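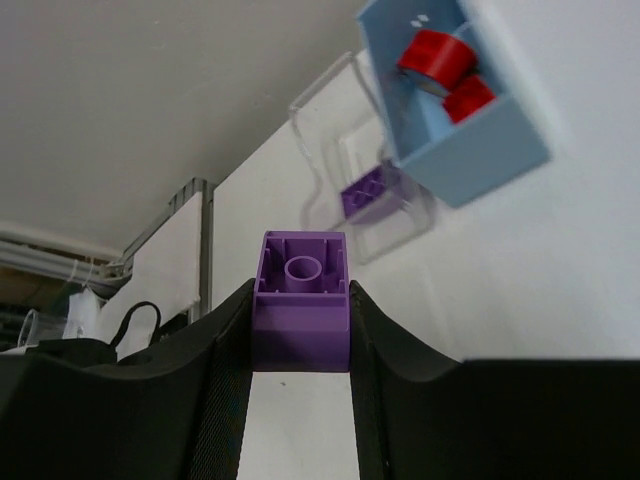
The purple ones go first

I have been meaning to write about work for ages, and every time I sit down to do it I end up writing about the tomatoes instead, so tonight the tomatoes will have to wait. Several of you asked in the comments (hello, Gifty's mother!) whether it was true that we had robots at Brurkon now, and whether I was still employed. Yes to both. I'm typing this with my feet in a basin of warm water, which ought to tell you I was on my feet all day like always.

For anyone new here, Brurkon lends out toy sets. Preschools, clinics, church nurseries and libraries pay by the season, and a tub of big chunky building bricks or play food or what have you shows up at the door, and when it comes back we go through it, clean it, sort it, fill in whatever has gone missing and send it along to somebody else. I have worked the returns tables in Farnville for longer than I've had this blog. My whole job, if you want it in one breath, is picking up a piece, turning it over, looking inside it, and putting it in the right container. Then doing that again until it's time for lunch.

And now there's an arm that does a share of it. It has two black fingers and it takes hold of a brick by the sides and holds it there, hollow end up, so you can see right down into the tube in the middle, much the way I would hold it myself if I were checking for raisins. I can't tell you how strange it was the first time I saw my own habit coming from something bolted down.

How we got here

We heard about it in April, at the same kind of meeting where we usually hear about parking. Treasa Madigan, who runs the floor, had a sheet of paper she kept folding smaller and smaller while she talked, and I remember thinking that whatever was on that paper, she didn't like it much either. The Ultthorpe building had been using arms for packing already, and the owners wanted to try them on returns. Nobody would be let go this year. That was the wording, "this year," and you can imagine how many times those two words were repeated in the break room afterward.

I'll be fair to Treasa, she didn't dress it up. She said the returns had grown and the hiring hadn't, and that we had 458 tubs sitting in the back that should have gone out again already. We all knew about the tubs. We had been squeezing past them to get to the sink.

Zakhar Zinchenko came over from Ultthorpe to set things up, and he stayed with us for 8 weeks, which was a good deal longer than he'd packed for. (He bought a winter coat at the thrift store on Gallardo Street and I believe he's still wearing it.) I had expected somebody who would talk to Treasa over our heads, and what we got was a man who pulled up a stool next to me and asked if he could watch my hands. I was so embarrassed! I've never thought about my hands in my life. But he would say, wait, why did you turn that one twice, and I'd have to stop and work out that I'd felt a bit of grit on the rim, and he would write it down.

What it's good at, and what it isn't

The bricks suit it. They're stiff, they're all made the same way, and the sides are flat enough for the fingers to press on. Zakhar wanted to begin with one color, and we had more purple than anything else, so purple it was, and for a good while the whole building called that table "the purples" even after the other colors came in. On a bad tub, where the bricks have been mixed in with everything else a three-year-old could reach, one of us still goes through it ahead of time and pulls out whatever isn't a brick.

We keep a clear container and a light blue box near the arm, and there's usually something in both. I have learned to leave them alone while it's working. My instinct, when I see a thing sitting crooked on a table, is to straighten it, and I was told very kindly to please stop straightening things, Zakhar having spent a morning wondering why the arm was reaching for a spot where the container used to be. I did it again the next day. It's very hard to stop being tidy after so many years of being paid for it.

Soft things it can't do well, or not here anyway. Anything with hair, anything with a ribbon, the cloth vegetables, the puppets, all of those are still ours. It also can't smell. I know that sounds silly, but a large part of returns is smelling things. If a tub has had milk in it, you know before you've got the lid off, and you set it aside for the hot wash, and you don't mix it with the others. Sunil Munshi said in the meeting that he'd worry about the robots when they could tell sour milk from sunscreen, and Treasa wrote that down too, on the folded paper.

There was a day in the early going when it kept setting bricks down on their edges so they toppled. Rocío Marín just stood there and righted each one, all afternoon, talking to it the way she talks to her grandson. Zakhar changed something about how far the fingers open before they let go and after that it was better. I asked him to explain and he did, twice, and I nodded both times.

What has changed for us

Well, my wrists. I'll start with those, as they're what my sister asks about. I used to wear the brace on the right one most evenings and now I wear it maybe one evening a week. Turning bricks over doesn't sound like anything, but a full tub from the big preschool contract holds over 500 pieces, and I'd do several of those before going home. I don't miss it. I thought I might, because there's something restful about it when the radio's on and the tub isn't too sticky, but I find I get enough of that with the play food.

The breaks are different, and this I do mind a little. When we were all on bricks, the whole table would finish a tub together and stand up together, and that was when we'd go for coffee. It was never written down anywhere, it was just how the day went. Now we're all on different things at different speeds, and the arm doesn't drink coffee, so I look up and Sunil's gone already or Rocío's elbow-deep in a wash. Gifty Alhassan has started ringing a little brass bell at ten-thirty. She brought it from home. At first I thought it was too much like school but I've come around to it completely, and on the morning she was at the dentist nobody rang it and we all went without and were cross by noon.

Gifty herself is the other big change. She's twenty-three and she came to us to do washing, and when Zakhar was here she asked him more questions than all the rest of us put together, and now she looks after the arm. When it stops she's the one who goes over. Her pay went up for it, and I was glad, and I'll admit that I was also a bit sore for a few days, because I'd been there so long and it hadn't crossed anyone's mind to ask me. It hadn't crossed my mind to ask, either. Treasa and I talked about it by the loading door and she said there would be a second round of training if I wanted it. I said I'd think about it. I'm still thinking. Part of me would like to know what goes on in there, and another part would like to sit with the puppets and a needle and thread until I retire.

The tubs in the back are down to 74, by the way. You can walk straight to the sink.

I don't know what happens after "this year." I've asked, and Treasa says she doesn't know, and I believe her — she has never been any good at hiding things, she goes pink at the neck. Two people have moved on since April, both for reasons of their own as far as I know, and neither one has been replaced. I notice that. We all notice it. Sunil says that's how it's done, they just let the chairs empty one at a time, and Rocío tells him to eat his sandwich. I go back and forth between them depending on how I slept.

What I can say is that on most days I like going in, and that I've stopped scowling at it when I hang up my coat. Gifty says good morning to it. I've caught myself doing the same, though only when I'm the first one there.

Saturday is the open house, if any of you are near Farnville. Families can come and see the floor, and there'll be a table for the kids to build at, and Rocío is making the almond cookies. I'm on puppet repair all morning, at the table by the window, so come and find me and bring anything that needs an eye sewn back on. The tomatoes will be in the next post, I promise, they've had a dreadful time of it.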